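Werkstattbuch Textil, Januar

Thema: Strick nach dem Waschen, Zusammenlegen auf weicher Unterlage

8:40 Uhr
Weiter mit der Reihe Galtano. Wolle und Mischgarn sind seit gestern durch, heute die gerippten Oberteile und was sonst noch im Korb liegt. Insgesamt 19 Teile für die ganze Reihe, drei davon doppelt, damit wir ein ungewaschenes Gegenstück zum Vergleichen haben. Die Liste hängt am Regal. Wer ein Teil herausnimmt, bitte mit Bleistift abhaken, der Kugelschreiber färbt auf die feuchten Etiketten ab.

Waschgang wie vereinbart: Handwäsche, 24 Grad, Flüssigmittel Pekon in der kleinen Dosierung. Schleudern mit 900 Umdrehungen. Für die gerippten Sachen war mir das eigentlich zu viel, aber wir wollten bei allen Teilen dasselbe Programm. Nach dem Schleudern sofort aus der Trommel genommen und flach ausgelegt, nichts aufgehängt.

9:30 Uhr
Trakov-Gestell aufgebaut. Die mittlere Strebe klemmt immer noch, mit etwas Seife geht es. Zwei Netze gespannt, das dritte hat einen Riss an der Öse und bleibt vorerst im Schrank. Muss genäht werden, steht jetzt zum zweiten Mal im Buch.

Zwischenstand Mischgarn: Die Ärmel haben sich beim Trocknen unterschiedlich gelängt, links mehr als rechts. Beim Auslegen hatte ich den linken über die Kante hängen lassen, mein Fehler. Zählt für die Auswertung nicht mit, Teil geht noch einmal in die Wäsche.

11:15 Uhr
Zusammenlegen. Bisher haben wir alles am Tisch gefaltet, glatte Platte, gute Höhe. Zu Hause faltet aber kaum jemand am Tisch, die meisten werfen den Korb aufs Bett und fangen dort an. Deshalb die zweite Hälfte der Reihe auf dem Bett. Der Unterschied ist größer, als ich dachte:

- Am Tisch rutscht der Strick, man kann ihn mit der flachen Hand in Form schieben. Auf dem Bett bleibt er am Stoff hängen und zieht sich beim Schieben in die Breite. Also anheben und neu ablegen.
- Die Unterlage gibt nach. Wenn man sich mit einer Hand abstützt, wandert das Teil in die Mulde und die Falte wird schief. Nicht abstützen.
- Kanten lassen sich nicht scharf streichen. Bei Strick macht das nichts, bei Hemden würde es stören.
- Rippen immer längs ausrichten, bevor man die Ärmel einschlägt. Liegen sie schräg, dreht sich das ganze Teil beim zweiten Umschlag mit.

Reihenfolge, die sich bewährt hat: Teil an den Schultern fassen, einmal hochnehmen und aushängen lassen, mit der Vorderseite nach unten ablegen. Saum gerade ziehen, erst dann die Ärmel nach hinten. Danach Seiten zur Mitte und von unten in zwei Schritten hoch. Bei dünnem Strick reicht ein Umschlag weniger, sonst bekommt man quer über die Brust eine Kante, die man beim Tragen sieht.

Aufnehmen aus dem Haufen ist der mühsame Teil. Ein zerknautschtes Strickteil hat keine erkennbare Ecke, man greift irgendwo hinein und hat zwei Lagen erwischt oder den halben Ärmel. Ich suche inzwischen zuerst den Saum. Von dort kommt man mit beiden Händen zu den Seitennähten und dann nach oben. Dauert etwas länger als am Kragen zu ziehen, dafür leiert nichts aus.

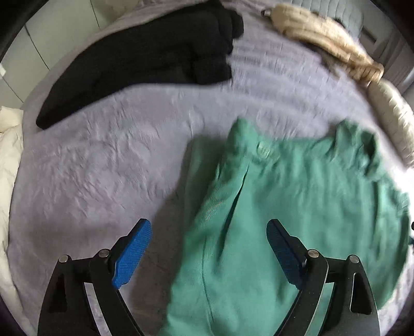 Grünes Kleidungsstück auf dem Bett, vermutlich Rippstrick, locker und teils zerknautscht.

Farbe in der Liste bitte einheitlich führen. Im Buch steht bei grünen Sachen mal Mint, mal Jade, mal nur Grün, das sucht man sich hinterher zusammen. Vorschlag: Grundfarbe plus hell/dunkel, mehr nicht.

14:20 Uhr
Ablage. Die gefalteten Teile in die Brekke-Kästen gelegt, stehend statt gestapelt. Grobstrick steht gut, der dünne kippt, sobald eine Reihe nicht voll ist. Mit einem Pappstreifen als Trenner geht es. Streifen liegen in der unteren Schublade bei den Etiketten.

Ein Kasten ist innen rau, an der Stirnseite. Habe mir beim Einräumen eine Masche gezogen, zum Glück am Saum. Kante mit feinem Schleifpapier nachgearbeitet, vor der nächsten Benutzung noch einmal mit einem Nylonstrumpf darüberfahren.

Offen:
- Netz nähen (Öse)
- Mischgarn nachwaschen, diesmal beide Ärmel auf dem Netz
- Vergleichsteile neben die gewaschenen legen und Breite am Saum messen, Maßband liegt wieder im Waschraum
- Pekon nachbestellen, die Flasche reicht noch für einen Durchgang
- Klären, ob wir bei Rippstrick doch langsamer schleudern — dann müsste die erste Hälfte wiederholt werden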